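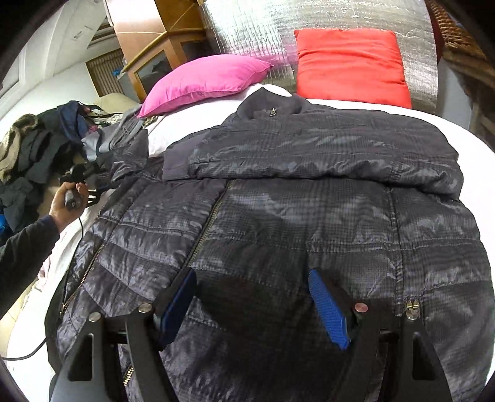
Lists > gripper-users > Threads > Pads letting go under load

We use cookies to keep you signed in to the archive. Accept / Settings

I have the same fault on garment folding, with the hand-held unit. It shows up most on slick shells. The navy puffer on the bed, pinched between the two blue pads, is about as bad a surface as we work with: crinkled nylon over padding, with zipper pulls hanging off it. The jaws close, the width reading looks fine, and then the right pad creeps along the fabric and lets go partway through the fold. The log still calls it a good grasp.

On 6/7/22, Pei-shan Liu wrote:
> We pulled the logs from the Tarnis runs after the slip reports. Out
> of 2,708 grasps, 296 were marked closed and held when the fabric had
> already left the jaws. Nearly all were on coated or quilted cloth.
> Cotton was fine. Is anyone else seeing this, and are you on the
> Anetico pads or the older ones?

Anetico pads here, both sides. I don't have totals as clean as yours, but I went back through one afternoon of jackets and found the same pattern. The held flag is set from jaw width alone. With a padded garment the filling springs back and keeps the jaws apart for a moment after the shell starts to slide, so the width check passes.

Two things I tried:

1. Wiped the pads with alcohol and let them dry. Better for around 90 grasps, then back to where it was.

2. Swapped left and right. The slip moved to the other side with the pad, so I don't think the arm is bent. I'd still check the bolts. One of mine had backed off slightly.

The part that bothers me is the flag. A dropped sleeve is a nuisance, but we feed these same logs to the arm at Amitz, and it will start its lift on a bad "held" and swing with nothing in the jaws. It did that 4 times last week — the last time it caught a loose strap and dragged it off the table. I have the lift locked to manual until this is sorted out, and I'd suggest you do the same.

Could you send the raw width trace for a few of the 296? I want to see if the dip before release is there in yours too. Also, does Ko still have the older pads? I'd like to borrow a pair.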